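Notice to Residents of the Fourth Floor
A short story

The Residence Office of Dudás House wishes to advise all occupants of the fourth floor that the annual Declaration of Small Valuables will take place in October, between nine in the morning and noon. Occupants are asked to read this notice in full. The notice issued last year was read in part, and the consequences are set out below.

Under the terms of the building's policy with Inero Mutual, each room is entitled to coverage for personal ornaments up to a limit of 2,000. The limit applies to the room and is not increased by the number of persons sleeping in it. Ornaments are to be laid out on a flat, clean surface, together with the container in which they are ordinarily kept. The container must be open and must be empty. An ornament still in its container on the morning of the Declaration is considered, for the purposes of the policy, not to exist.

The Office recognizes that this last provision caused distress in Room 4. The occupant of that room, a widow of long standing in the building, had placed her late sister's ring in its box, and the box in a drawer, and had gone down to the lobby to wait. The form was returned to her with a line drawn through it. She wrote to the Office the same afternoon. Her letter was one sentence long and asked on what date the ring had stopped existing, so that she might mark it on her calendar.

The Office replied that the date was the date of the form.

She wrote again to ask whether the ring might be expected to resume. The Office referred the matter to Inero Mutual, which referred it to its assessors, the firm of Clasamix, which returned it to the Office with a request for the ring. The Office was obliged to explain that it could not forward an item which did not exist. This correspondence occupied the winter and fills a folder of 100 pages, available for inspection at the front desk upon written request.

In the spring the Office adopted the following guidance, which remains in force. Occupants may use the bed. The bed is the largest flat surface in most rooms and the sheet need not be plain. Quilts should be folded and moved toward the head. Strands of beads need not be straightened. Pieces may touch one another, and may rest one upon another, provided that each can be told apart by a person who has never seen it before. Toys and soft furnishings may remain where they are and will not be valued.
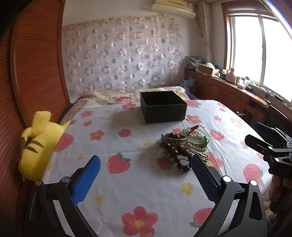
Must an occupant declare a piece that has no value to anyone else?
Any piece the occupant would look for if it were missing should be declared, and the value column may be left blank.

The answer given above was drafted by the Office after a meeting at which the occupant of Room 4 was present. It was her wording. The original wording ran to a page and a half and made use of the term "sentimental residue," to which she objected.

The Office also records that at the same meeting she was invited to resubmit her declaration outside the usual period. She declined. She said that she had grown used to owning something that did not exist, and that it had certain advantages: it could not be lost, it did not count toward the limit, and she had worn it to dinner every evening since the winter without a single person in authority being able to remark on it. The Office's representative, who was seated across from her, looked at her hand and made no remark. The minutes reflect this.

Occupants should note the following changes for the present year.

The cabinet on the landing, supplied by Drokix and formerly used for overnight storage, has been withdrawn. Its key was declared by the occupant of Room 9 as a pendant, was accepted as such by Clasamix, and now belongs to her under the policy. The Office has asked for its return and has been quoted a price of 2,000.

Curtains may be left drawn or open. Occupants who remain in the room during the Declaration may sit, but not on the surface in use.

Forms will be placed under each door. A form has been prepared for Room 4 as for all other rooms, although the Office does not expect it to be completed. In the space marked "Items Declared," a clerk of this Office has already entered, in pencil, the words "one ring, not present." The entry is irregular. It was noticed on the second reading and again on the third, and at the time this notice went to the printer it had not been erased.

Questions may be brought to the front desk before noon. After noon the desk is closed, and the clerk may usually be found in the dining room, at the table by the door, where a second chair is kept.

Residence Office, Dudás House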